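What a Simulated Kitchen Kit Should Sell

Amarachi Ajayi
1/4/24

Perken sells its kitchen kit on volume: 2000 layouts, 30 of them with a double sink. I think volume is the wrong selling point. A policy trained on tidy counters learns tidy counters. The sink layouts are worth the license fee – a plate tilted in one basin, a divider to clear, a dark faucet behind it all.

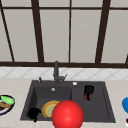
Where the kit falls short

Contact is the weak part. In 11 of my 14 test runs, plates slid along the basin floor as if friction had been left at a default. Peninah Nyaga saw the same with the Sakitz solver. Perken should publish its friction values and let buyers edit them. Until it does, I would license the sink set alone and skip the rest.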